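The Great Cup Cull

Sep 30, 2024

I have been putting off the cup cupboard since last December, when we moved into the house on Kamside and I shoved every drinking vessel we owned onto two shelves and closed the door very quickly. You know the kind of cupboard I mean – you open it with one hand and keep the other ready to catch whatever comes out. Well, this past weekend something did come out, a big glass stein from a beer festival in Dandisthorpe, and it missed my foot by so little that I decided enough was enough.

So out it all came. Mugs from jobs I no longer have, a set of wine glasses that started life as six and is now a lonely two, and a frankly silly number of plastic tumblers. I do love a plastic tumbler. They bounce, they weigh nothing, and nobody cries when one gets left behind at a picnic. But over the years we had ended up with all sorts of shapes, and different shapes simply will not stack. That was the whole trouble with the cupboard, if you ask me. One short fat cup in the middle of a stack and the entire tower leans like it's had a long day.

My new rule is one shape only, and tall, a bit wider at the top than at the bottom so they nest. The colors can be whatever they like. I've always given everybody their own color anyway (it saves so much washing up, and so many arguments about who drank from what), and I lean toward pastels, though I'll admit a good loud green cheers up a gray breakfast.

The rest went into a box for the thrift store, apart from the stein, which has been promoted to holding wooden spoons. I wiped down the shelves with warm water and a little dish soap, let them dry overnight, and put down fresh liner in the morning. Then I stood there opening and closing the door for a while, just for the pleasure of it – I'm easily pleased, as my family will tell you. Next up is the drawer with all the lids, and I may need a strong cup of tea before I start on that one.
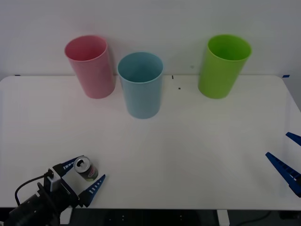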